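Router Winalard de Astura: tres meses después, sigo sin ver el milagro

Análisis – Redes domésticas – Conectividad

La caja del Winalard promete «cobertura total en cada rincón» y «latencia de competición». Llevo leyendo frases así desde que los routers tenían una sola antena y se calentaban como planchas, de modo que lo saqué del embalaje con pocas ganas de creerme nada. Lo compré con mi dinero, en una tienda, y no se lo tengo que devolver a nadie.
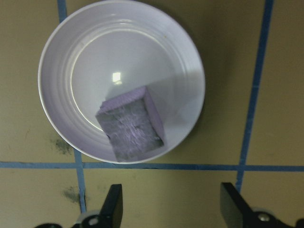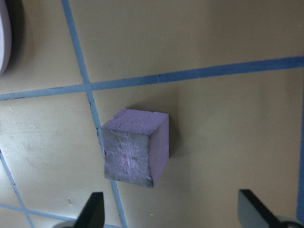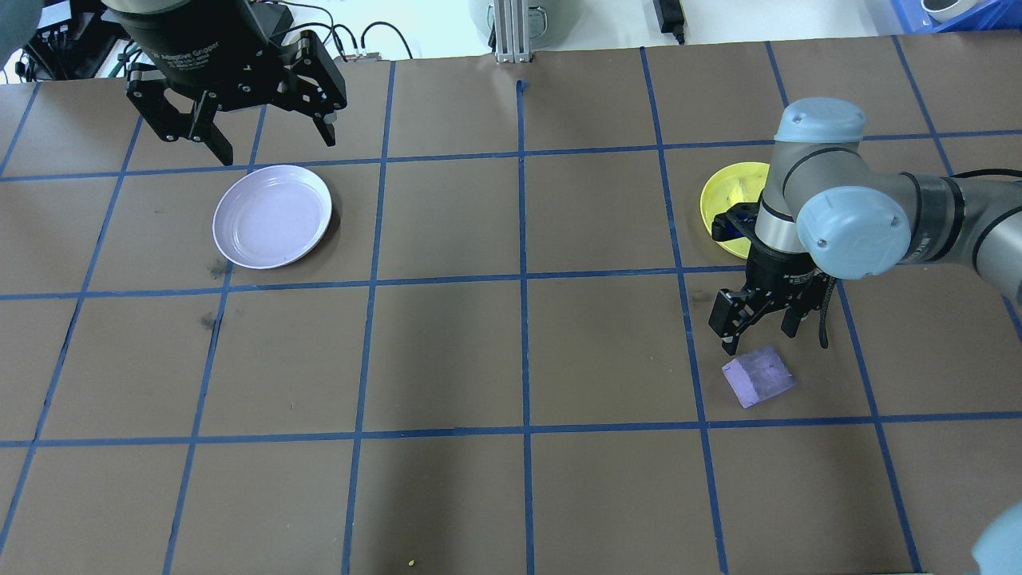
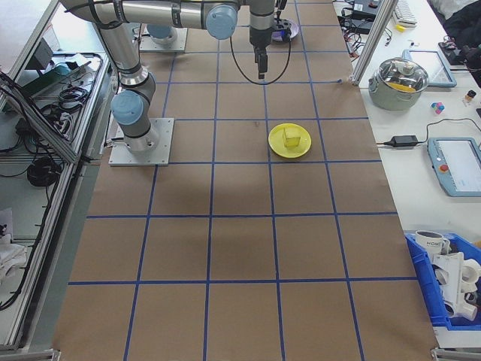 Empiezo por el contenido. Dos unidades, dos fuentes de alimentación, un cable de red demasiado corto y un folleto en once idiomas que en todos dice lo mismo: descargue la aplicación. No hay página web de configuración hasta que uno ha creado una cuenta en la nube de Astura. Esto ya me parece un mal comienzo. Un router es el aparato que me da acceso a internet, y pedirme internet para configurarlo obliga a tirar de los datos del móvil. Quien viva en una zona con mala cobertura tendrá que salir al balcón.

La aplicación, una vez dentro, es correcta. Tardó menos de lo que temía en reconocer la segunda unidad y me dejó poner el mismo nombre de red que tenía antes, con lo que me ahorré volver a conectar la impresora, el televisor y todo lo demás. Punto a favor. En contra: tres pantallas seguidas para ofrecerme la suscripción de seguridad, con el botón de rechazar en gris claro sobre gris un poco menos claro.

Velocidad

Mi casa es larga, con un pasillo central y dos tabiques de ladrillo macizo que llevan décadas arruinando cualquier red inalámbrica. El router anterior, un Kavanagh que ya no se fabrica, me daba 53 megas en la habitación del fondo, medidos siempre con el mismo portátil, sobre la misma mesa y con la puerta cerrada. El Winalard, con su segunda unidad a mitad de pasillo, me da 204 en el mismo sitio.

Dicho así suena espectacular, y supongo que es la cifra con la que se quedaría un vendedor. Pero antes de repartir medallas hice la prueba obvia: apagué la segunda unidad y repetí la medición. Salieron 63 megas. Es decir, que el router principal, por sí solo, mejora en 10 megas lo que tenía con un aparato mucho más viejo. Lo que gano se lo debo al repetidor del pasillo, y repetidores venden todas las marcas desde hace años.

En el salón, junto al router, no noto diferencia alguna. La línea contratada es la que es, y ningún aparato va a sacar de la fibra más de lo que la operadora mete en ella. Parece una obviedad, pero en los foros sigo leyendo a gente que se gasta un dineral en un equipo nuevo para arreglar una conexión que llega floja desde la calle. Conecten primero un ordenador por cable. Si por cable va mal, guarden la cartera.

Estabilidad

Aquí tengo más quejas. Durante las primeras semanas la segunda unidad se descolgaba de madrugada y no volvía hasta que alguien la desenchufaba. Una actualización lo arregló, o eso dice la nota de la versión, que se limita a hablar de «mejoras generales de rendimiento». Desde entonces he tenido dos cortes, los dos en jueves, y no he conseguido averiguar por qué. El registro de eventos de la aplicación guarda muy poco y no se puede exportar.

Las videollamadas han mejorado en el fondo de la casa, eso lo reconozco. Caminar por el pasillo hablando ya es otra historia: el teléfono se aferra a la unidad equivocada y durante unos segundos la voz se oye metálica. Probé a activar la itinerancia rápida, que viene desactivada y escondida en un submenú, y el problema se redujo bastante. A cambio, un enchufe inteligente antiguo dejó de conectarse. Lo dejé activado y jubilé el enchufe.

Lo que no me gusta nada

El modo «latencia de competición» es un interruptor que da prioridad a un dispositivo sobre los demás. Lo encendí y lo apagué durante varias tardes y las cifras de ping bailaban lo mismo en un caso que en otro. Puede que con una casa llena de gente descargando a la vez se note. En la mía, no.

Tampoco me gusta que el control parental por horarios, que el Kavanagh traía gratis, aquí forme parte de la suscripción. Ni que los puertos de red de la segunda unidad sean solo dos. Ni la luz azul frontal, que se puede atenuar desde la aplicación pero vuelve a su brillo original cada vez que el aparato se reinicia – un trozo de cinta aislante y asunto resuelto.

Y luego está el soporte. Escribí preguntando por los cortes y me contestaron al cabo de unos días con las instrucciones para restablecer la configuración de fábrica. Respondí que ya lo había hecho. Me mandaron las mismas instrucciones.

Frente a la competencia

Antes de decidirme estuve mirando el Zorkholm de dos nodos, más feo y más barato. Tiene página de configuración local, no exige cuenta y lleva cuatro puertos en cada unidad. No lo he probado en mi casa, así que no voy a decir que rinda mejor, pero si hoy volviera a comprar empezaría por ahí y me guardaría el recibo.

¿Lo voy a devolver? No, se me pasó el plazo, y la habitación del fondo por fin sirve para trabajar. ¿Lo recomiendo? A quien tenga una casa complicada y lo encuentre rebajado, quizá. A quien viva en un piso pequeño con un router que funciona, desde luego que no.

A favor: buena cobertura con las dos unidades, instalación rápida, conserva sin problemas el nombre de red anterior.

En contra: cuenta obligatoria, suscripción insistente, pocos puertos, registro de eventos casi inútil, soporte de plantilla.

Nota: un seis, y con la segunda unidad apagada, un cuatro.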